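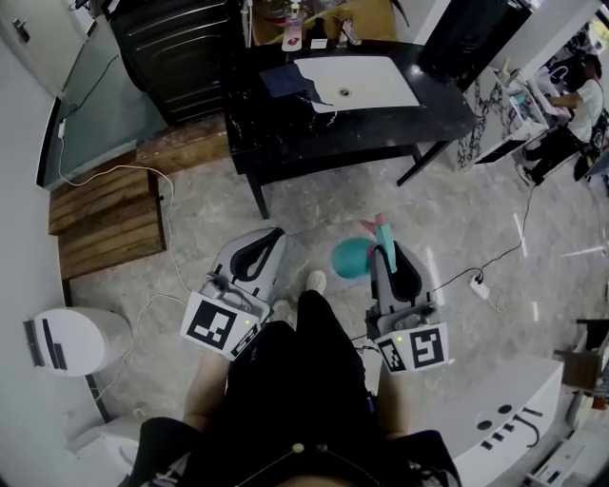

OK, thread time. We've been collecting two-handed demonstrations with handheld grippers since June, and I finally have a result I'm willing to say out loud in public. It's about fumbles. Get a coffee!

Background for people who follow me for the bread posts: a person holds a gripper in each hand and does a chore. We record what the grippers did, then train a policy on it. No robot arm anywhere near the chore while that's going on.

Every group I know has a rule for bad takes. Ours was simple. If you dropped something, missed a grasp or had to go back for a second try, you hit discard and started over. I wrote that rule. I was pretty attached to it.

Then Godelieve Van Hecke went through our discard folder to free up disk space and came back with a question instead of an empty folder. Why were we deleting the only recordings where anybody recovers from a mistake?

My answer was something like "because they're bad." She was not impressed, and by the next morning I wasn't either.

The problem we'd been having with Nurkon (that's our policy, named after nothing, please stop asking) was that it did fine right up to the moment it missed a grasp. After that it would close on air and carry on with the rest of the task holding nothing. Very confident. Very empty-handed.

Well, of course. It had never been shown a missed grasp. Every take in the training set went in clean, so as far as it knew, closing the fingers meant you had the thing.

So, the experiment. Same tasks, same total number of takes, two training sets. Set A is clean takes only. Set B swaps 12 percent of the clean takes for ones out of the discard folder where the person fumbled and then fixed it.

Important detail – "and then fixed it." Takes where someone gave up, or stopped to talk, or put the gripper down to answer the phone are still out. We only kept the ones that end with the task done.

We also cut the fumble itself, and this is the part I'd call the method if you made me pick. You don't want the policy learning to miss. You want it learning what to do once it has missed.

So each recovery take gets one label, the moment where the person starts correcting. Everything before that stays in as context the policy can look at, but it isn't trained to copy it. Everything after is training as usual.

How do you find that moment? We tried to be clever. Finger width plus hand speed, look for the gripper closing too far and then backing up. It works nicely on hard objects. On anything squishy the fingers close a long way even on a good grasp, and the detector goes wild.

In the end Maarten Kramer labeled them by hand. He scrubbed through with a foot pedal and a keyboard shortcut and did the whole lot in 3 afternoons. I had budgeted more than that for debugging the clever version, so, lesson learned.

Results! We ran 98 trials per policy on a mixed set of pick up, hand over and put back tasks. I'm counting a trial as recovered if the first grasp misses and the task still gets done with no help from us.

Policy A recovered 13 percent of its misses. Policy B recovered a bit more than half. I ran the scoring script again because I didn't believe it, and then Hilde Verhoeven rescored everything from video without knowing which policy was which. Same picture.

On trials where the first grasp worked, we couldn't tell the two apart. That was my big fear going in, that we'd buy recovery by making the ordinary stuff sloppier. With this many trials I can't rule out a small cost, but there's no big one hiding in there.

Things that did not work, because I always want to read this part in other people's threads:

Fumbling on purpose. We asked people to miss and then recover. They miss like actors. Big swing, a little pause, neat recovery. The policy trained on those was hardly better than A. Real fumbles are small and weird and people fix them before they've even noticed.

Turning up the share of recovery takes. Past a quarter of the data, the policy started re-grasping things it already had. It would pick something up, let go, and pick it up again. Funny for one trial, then you have to sit through the rest.

Skipping the label and training on the whole fumble take. Better than A, clearly worse than B. If you have no time for labeling it might still be worth doing, but I'd push for the labels.

One surprise on the two-handed side. A lot of recoveries use the other hand. People steady the object with the left while the right tries again, and they don't know they do it. I asked Siebe Van Hecke about it straight after a take and he told me he only ever uses his right. We watched it back together – left gripper in there every time.

Policy B picked that up. Not often, and it's clumsy about it, but the second hand does come over to help. I may have yelled.

Caveats, so you don't have to write them in the replies. It's a handful of tasks, small objects only, one policy architecture. Nothing heavy, no liquids. And our demonstrators have done a lot of hours with these grippers, so their fumbles may be a better class of fumble than you'd get from a beginner.

The beginner question is next. Frans Geerts is setting up sessions at Wiltside with people who've never held one of these, and we're keeping everything this time. There is no discard button anymore. I took it out of the software myself, which hurt a little.

If you run collection like this and you still have your old discards, please don't empty that folder yet! Go look at what's in it first. And if your grippers have squishy fingers and you've found a way to detect a missed grasp automatically, my messages are open and Maarten would like his foot back.

Write-up is almost done, label format and scoring sheet will go up with it. I'll reply to this post with the link when it's there.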